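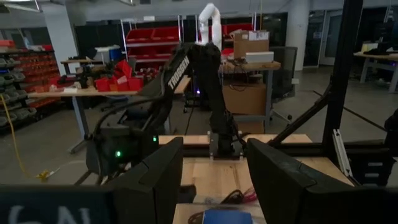
Por Siiri Heinonen

La distribuidora Kauppinen abrió sus puertas durante una mañana de abril a exhibidores y prensa, y me apunté para ver cómo trabaja una casa mediana en plena temporada de estrenos. La visita empezó en la sala de proyección de la planta baja, con 87 butacas, donde pasaron doce minutos de "Cendodness", el drama policial de Aatos Lehtinen que lleva tres semanas en cartel.

Valtteri Tuominen, jefe de programación, dio las cifras de la película. El primer fin de semana vendió 4,000 entradas y el segundo bajó a 3,176, una caída menor de la que esperaban. Tuominen lo atribuye a las sesiones de tarde en ciudades pequeñas. De momento no piensan retirar copias.

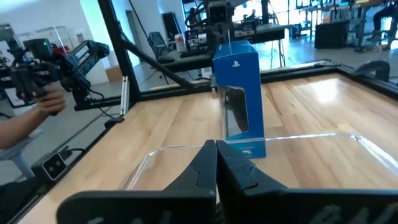

Después subimos al departamento de materiales. Allí se preparan los tráileres, los carteles y las versiones subtituladas. El póster de "Zulla", la comedia que estrenan a continuación, tenía todavía dos versiones sobre la mesa y Nazmiye Sönmez, la productora, prefería la más sencilla. El tráiler que nos enseñaron dura casi tres minutos y cuenta demasiado; el corto para redes funciona mejor.

En el archivo guardan 400 títulos, casi todos ya digitalizados. Quedan pendientes los documentales antiguos, por un problema de derechos con la música.

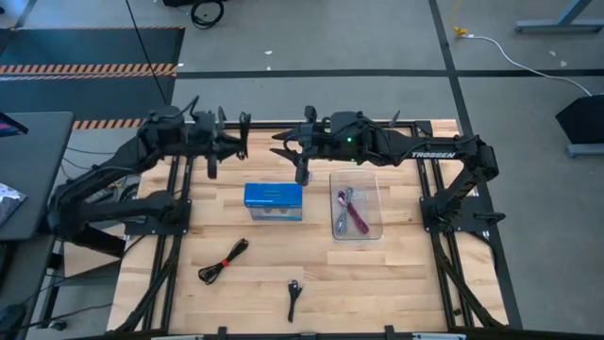
La última parada fue una charla con los dueños de cines independientes. Se habló sobre todo del reparto de taquilla en la segunda semana, y hubo quejas por los mínimos de sesiones que exige el contrato. Eino Suominen, del lado de la distribuidora, tomó nota y prometió una respuesta por escrito. "Zulla" irá primero a salas pequeñas y el resto de las fechas está por confirmar.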